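2022-01-16
By Comfort Korletey

Tanoli is looking for two helpers for the sorting of canned food

The food store of Tanoli receives many cans, and they come to us mixed: soup, beans, fish, fruit. We are searching for 2 persons who like orderly work and will help us until November.

Your tasks are to take the cans from the boxes, to read the date on each one, to put dented cans on a side, and to group the rest by content before they go to the shelf. One shift has usually 200 cans. A full box is heavy, so please apply only if you can lift it without pain.

We offer 20 hours in the week, paid, and a break of 45 minutes with warm lunch. Experience is not necessary. You should be able to read labels in English; a second language is welcome.
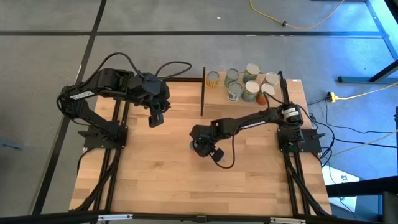 Cans grouped at the far side of the wooden table.

Please write a short letter about yourself and give it to Selorm Agbenyega at the Tanoli front desk. Kindly mention in it which hours are possible for you.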